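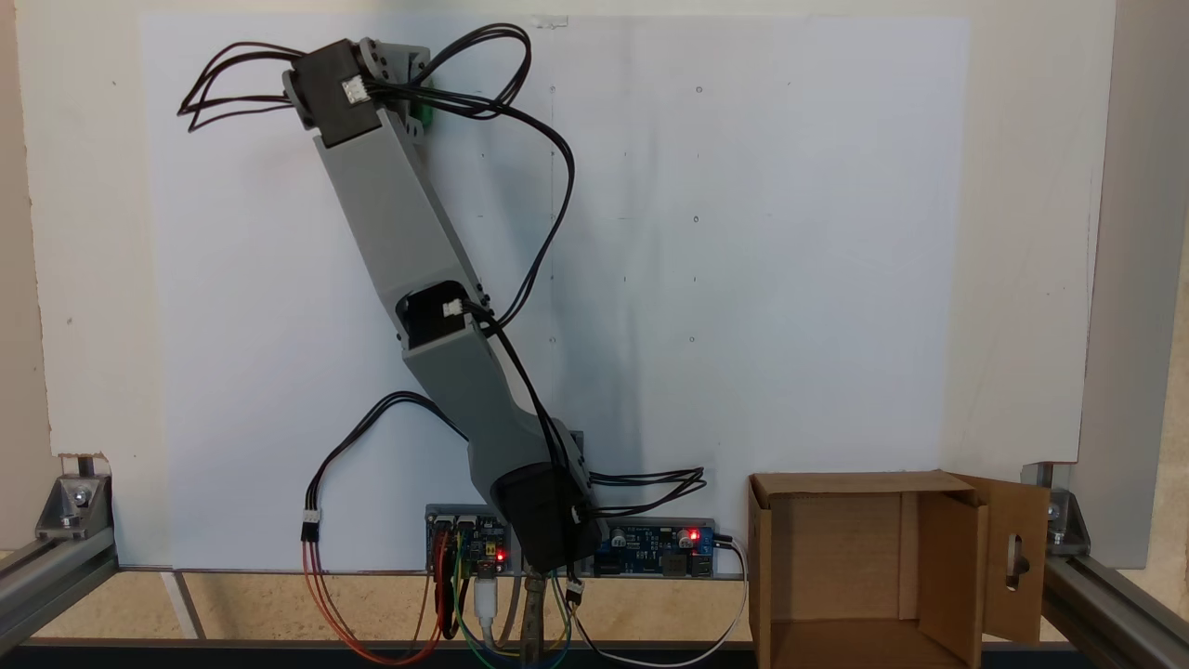 # Skenent 500 Shelving System

The Skenent 500 is a boltless steel shelving system for storerooms, archives and school supply areas. It is made by Rolley and is supplied to institutional buyers through the Medina distribution center.

Each bay is delivered flat and may be assembled by two persons with a rubber mallet. Shelves rest on clips that engage the slotted uprights and can be moved up or down at any time. Bays may stand alone or share uprights with a neighboring bay - the second arrangement requires the add-on kit, ordered separately.

## Specifications

| Item | Value |
|---|---|
| Height | 2000 mm |
| Shelf depth | 500 mm |
| Shelves per bay | 6 |
| Rated load per shelf, evenly distributed | 132 kg |
| Finish | Powder coat, light gray or dark blue |

The rated load applies to bays standing on a level floor and fixed to the wall with the brackets provided. Bays on casters are not covered by this rating. Customers storing liquids should order the raised-lip shelf.

## Accessories

- Add-on kit for shared uprights
- Raised-lip shelf
- Label holders, clip-on
- Back mesh panel
- Vammont divider set, for files and folders

Divider sets purchased for the earlier Skenent series fit the present model. Label holders from that series do not.

## Ordering and Delivery

Orders are accepted from schools, libraries, public offices and registered businesses. A purchase order number is required. Orders received by noon on Monday are normally shipped the same week, subject to stock. Delivery is to the ground floor entrance; delivery to upper floors must be requested when the order is placed.

Damaged parts should be reported in writing before assembly. Replacement clips and feet are available at no charge during the warranty period.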